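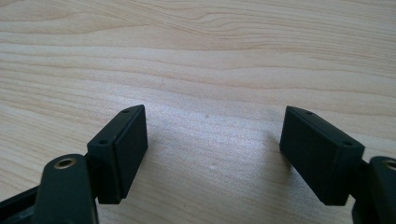
Photo: Whitcombe Schools Resource Service

Section 5: Setting up the quarry restoration activity

Last updated: 2026-02-23

This section explains how to prepare the Groravano classroom set for the restoration activity, in which pupils plan the working and repair of a small limestone quarry. It should be read together with Section 4, which deals with the extraction game. The two activities share the same tokens but use different boards.

Before you begin

The activity is intended for pupils in the upper years of primary school. Each set serves one class divided into five teams. Allow 18 minutes for setting up and one full lesson for play. The board measures 400 mm along each side when unfolded and needs a level surface with space for a tray on either side.

Caution: The gravel pieces in the Nulport tray are small and may cause choking. They must be kept away from children under three. Pupils should not put any part of the set in their mouths.

Setting up

1. Unfold the board with the river side facing the teacher. Press the centre crease flat with the palm of the hand. Do not bend the board back on itself.

2. Check the contents of the set against the card inside the lid. A complete set contains 314 pieces, including spare tokens. Missing pieces should be reported on the form supplied.

3. Pour the gravel into the Nulport tray and fit the clear cover. Leave the cover on until the teams have chosen their plots.

4. Give each team one plot card, one ledger sheet and one envelope of tokens. Envelopes are to remain sealed until Step 7.

5. Place the topsoil tiles face down beside the board. The tiles marked with a leaf are used only in the longer version of the game and should be returned to the box.

6. Read aloud the introduction on the blue card. It explains that a company must set money aside for restoring the land before digging starts.

7. Ask the teams to open their envelopes and enter their opening balance on the ledger sheet. The restoration deposit is paid to the bank at this point and may not be spent on equipment.

Note: If a team cannot pay the deposit in full, it may give up one plot to the bank. Teams may not lend tokens to one another during the first round.

Recording the results

Scores may be kept on paper or entered in Datuver, the online record provided with the set. Schools using Datuver should create the class before the lesson, as team names cannot be changed once the first round has been entered. Records are cleared each August. Any results needed for the following school year should be printed before then.

Packing away

Return the gravel to its bag and wipe the tray with a dry cloth. Water should not be used on the board or the tiles. Fold the board along the printed line only. Sets on loan from Whitcombe must be returned in the original box with the contents card completed and signed by the class teacher.

For the discussion questions, see Section 6.

Shares: 18 | Comments: 5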